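Workshop notebook, adhesives and finishes bench
January 15, 2026
Entry by Edmund Walczak

Glue again. Third go at the question of whether the Grelura hide glue is as good as the label wants us to think, or whether we have all been reading the label and then feeling it with our fingers.

Background for anyone coming to this cold. We bought the Grelura granules in June because the Kubiak stock was running out and Stanisława had heard good things. The label says "high gram strength, long open time." I have a problem with that sentence before the jar is even open. In hide glue you mostly get one or the other. High gram strength gels fast. If it gels fast you don't have long open time unless something has been added to it, salt or urea or whatever they like to use, and then the strength on the label is the strength of the glue before the additive went in. I wrote to the supplier and got back a PDF with a picture of a violin on it.

So, joints. I cut maple strips from the one board, all from the same end, faces planed and glued the same morning. Half with Grelura, half with what was left of the Kubiak. Soaked overnight in cold water, warmed in the double pot, same thickness as far as I can judge by how it runs off the brush. That last bit is the weak point and I know it. "Runs off the brush like thin cream" is what the old books say and everybody's cream is different.

Lap joints, clamped overnight, left on the rack for a week. Pulled them on the lever rig with the bucket of sand. The rig is not a test machine. It gives me an order, first to fail, last to fail, and I wouldn't trust it for more than that.

Results: Grelura joints went a little later on the whole. Two of them took wood with them when they went. The Kubiak joints also took wood with them, and one Kubiak joint would not break before I ran out of sand. If you were selling Grelura you would say Grelura won. If you were selling Kubiak you'd talk about the one that didn't break. I don't see a difference I would pay for, and the wood failing before the glue tells me mostly about maple.

Stanisława's objection, which I'm putting down because she will ask if I did: the Kubiak granules are old and were kept in the paper sack by the radiator, and the Grelura is fresh out of a sealed tub. So a draw between old Kubiak and new Grelura might mean new Kubiak is better. Or it means age in the dry state hardly matters, as I've long suspected. Can't tell from this. Need a fresh tub of Kubiak, and I'm not buying one until the Grelura is at least half gone.

Open time. This is where I expected to catch them out and I half did. Brushed a patch on cold maple, touched it with a knuckle, noted when it stopped being tacky and went to rubber. Grelura held on longer. Room was cold though, and the second pot had been sitting warm longer than the first, and glue that has been kept warm a long time loses strength and stays liquid. I did Kubiak first. So the Grelura had the benefit of cooking. Repeat with the order switched, and make fresh pots for each.

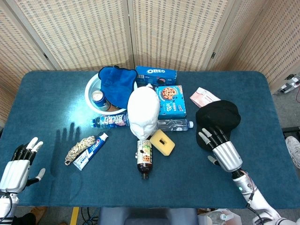
Photo: S. Tokarz

Cleaners next, as I promised to do both in the same entry. The Clalus solvent-free glue remover. The claim on the bottle is that it lifts dried hide glue "without water damage." I read the ingredients and the first one is water.

Tried it on squeeze-out along four of the scrap joints. Dabbed on with cotton, waited, wiped. It did soften the glue. Then I did the same on the next joint along with warm tap water and the same cotton, and it softened the glue in the same way. The Clalus smells of oranges. On bare maple both raised the grain, and I couldn't tell by touch which was which when I shut my eyes and had Stanisława hand me the strips. She could, she said. I asked her to do it twice more and she got one wrong, so I'm calling that a draw too, though she is not.

Where it may be worth something is on shellac. Warm water left a bloom on the old test panel (the amber one, not the blond). The Clalus left a fainter one. But I wiped the Clalus off sooner, as I was nervous about the panel. Again my own hand is all over the result. If I want to say anything about bloom I have to do it by the clock, both patches, and have somebody else apply them without knowing which is which. Decant into two plain jars. Mark the bottoms.

Cost, for whoever signs for the next order. The Clalus is 20 for a 500 ml bottle. Tap water is what it is.

Then the Testness strips. These are the paper moisture indicators that are meant to change color when the timber is "ready to glue." I have had a bad feeling about them since they came in. Put one on the maple offcut that has been on the rack since before the holidays and one on a piece I'd left in the unheated store. Both went to the same green. The pin meter gave different readings for the two pieces, and the pieces feel different in the hand; the one from the store is plainly damper. The strip may be reading the air in the room and nothing else. I taped one to the window frame to see and it went green too. Is the window frame ready to glue?

To be fair to them, the leaflet says to leave the strip under a sheet of plastic for a day and I gave it a couple of hours. Will do it properly. I'd still bet on the pin meter.

Odds and ends.

The lot number on the Grelura tub is 811. The one on the sample packet they sent first was 212. If the two behave differently, then what we liked about the sample says nothing about the tub, and I'd like to know that before another tub is ordered. There's a spoonful of the sample left in the drawer with the scrapers. Don't use it for labels. I mean it.

The thermostat on the double pot reads high. I checked it against the candy thermometer and the glass one, and those two don't agree with each other either. I've marked the dial in pencil at the place where both of them say the glue is not being boiled, which is all I can do until we have one thermometer we believe.

Stanisława wants to try the old trick of a clove of garlic rubbed on the joint before gluing oily wood. I said fine, on the rosewood scraps, with bare joints beside them and joints wiped with alcohol beside those. I have read about the garlic in a dozen places and every one of them seems to have copied it from the one before. She says that's how you know it works. We'll pull them on the same rig on the same day.

One more doubt, about the whole lot. Nearly everything above is maple on maple, planed fresh, at one temperature, by a man who went in expecting the new stuff to be overpriced. Our real jobs are chair joints with somebody else's old glue in them, and rungs that have been loose since the chair was last moved. A lap joint in clean maple may have very little to say about that. I have two broken side chairs in the back that nobody is coming for. Next round goes on those: one with Grelura, one with Kubiak, rungs only, old glue washed out with warm water, and then people can sit on them.

To do
Switch the pot order and repeat open time
Testness strips under plastic, full day, both offcuts
Two plain jars for the remover, Stanisława to fill, me to apply
Compare 212 and 811, same water, same soak
More sand
Ask Grelura what is in it. Ask again if they send the violin.

E.W.

Added under the entry, S. Tokarz: I got one wrong because he had handed me the same strip twice. The orange smell had nothing to do with it. Also the bucket handle is going, so before there's more sand there should be a better bucket.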